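Newsroom > Pesley > Product and service news > Hand care

Pesley publishes its setup and upkeep routine for the Altora hand

LULLHOLM, April 2, 2022. I'm Rhona Kerr, I look after the hands at Pesley, and today we're putting our whole Altora care routine out for anybody to download, free, no sign-up. I've been wanting to do this for ages! People keep writing to ask how we set ours up, and I keep pasting the same notes into emails, so now it's one booklet with a parts list at the back.

Most of it is about fingertips and cables, because that's where my time goes. The tip caps do the touching, and a cap that has worked a little crooked will let a small round thing roll away long before any error shows up on the screen. So we check grip on light, awkward items first (a duck is great for this, all curves) and only then go on to bottles.

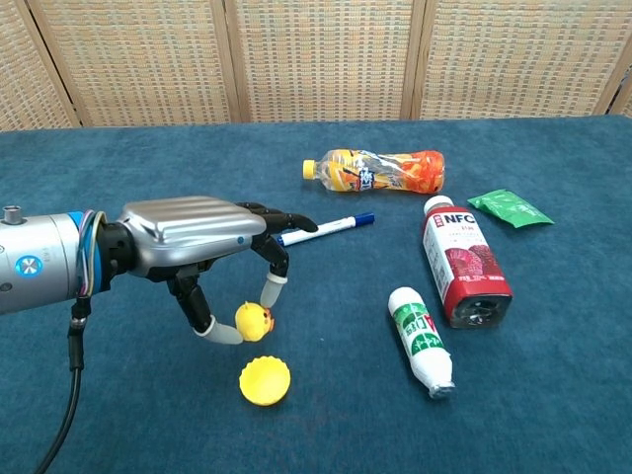

How often should the fingertip caps be changed?

Every 500 grasps on our cell, or sooner if a cap turns on the finger when you twist it gently.

The booklet also covers wiring at the wrist. Leave a proper loop there. I used to tie everything down neat and tight, and then the wrist would turn and tug on a connector, and I'd spend an afternoon hunting for a fault that came and went. Now I leave slack, turn the wrist to both ends of its travel by hand with the power off, and watch the wires the whole way.

Then there's the table. Ours is carpeted, which is kind to the fingers when they come down a bit low, but it does shed. I vacuum before each block of 80 runs and brush out the finger joints with a soft dry brush after. Please don't use compressed air, it just pushes the fuzz further in.

Last job before a run is parking. Both hands go down at the near corners, fingers a little curled, thumbs in toward the middle, and I zero the joints from there. If one thumb sits differently from the other, I stop and redo it.

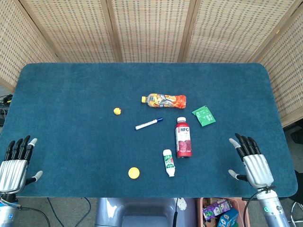 What's in the download

The booklet has 104 checks, from first bolt-up to swapping a finger, and a log sheet you can print. My colleagues at our Giáp shop tried the draft in their own cell and sent back a pile of corrections (thank you, all of them are in). A Spanish version is coming in May. Spare cap kits can be ordered from the service desk as usual.

Contact: Rhona Kerr, Pesley service desk, Lullholm | © 2022 Pesley | Back to top

Comments

tmills_shop: Does the brush thing go for the thumb too? Mine gets stiff by the end of a block.

Rhona Kerr: Thumb too, and do it first, it's the fiddly one!

Odette: Printed the log sheet and it comes out tiny on letter paper. Scaling to 160 percent fixed it for me.

gearbox_jo: Guilty of the tight cable ties. Going to go cut some now.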